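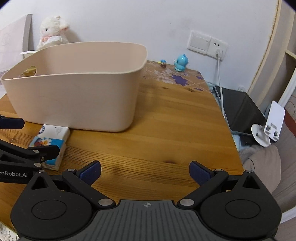 Possum and Rat Control in Older Houses: A Short Study in Pestdale

Nusrat Shaikh
Certificate in Pest Management, second placement report

1. Background

My placement was with Viltwood, a small pest control firm that covers Pestdale and the farms out towards Wusside. Most winter jobs are roof noises. Callers usually say "possums", but a fair share of the jobs are rats, and the two are handled differently. Possums are protected and a permit is needed to trap them. Rats are baited or trapped in the ordinary way.

I wanted to find out how well the signs in a roof space match what the householder reports on the phone.

2. Method

I went to 7 houses with a licensed technician during July. At each one we recorded the time of the noises, droppings, rub marks, chewed wiring and entry points. Flour was dusted on a board near the suspected entry and checked the next morning. The Talpur Road house was left out of the flour test as the roof space was too low to crawl.

3. Results

Four houses had rats, two had brushtail possums and one had both. Five of the callers had said possums. Heavy thumping just after dark matched possums in every case. Scratching inside walls was always rats.

The usual entry point for rats was a gap beside a pipe. Mesh and sealing materials for the largest house came to $280, not including labour.

4. Discussion

The sample is small and all the houses are old weatherboards, so I would not apply the results to newer estates. The flour boards worked well but two were disturbed by draughts and had to be laid again. Asking callers what time the noise starts would help the office book the right gear.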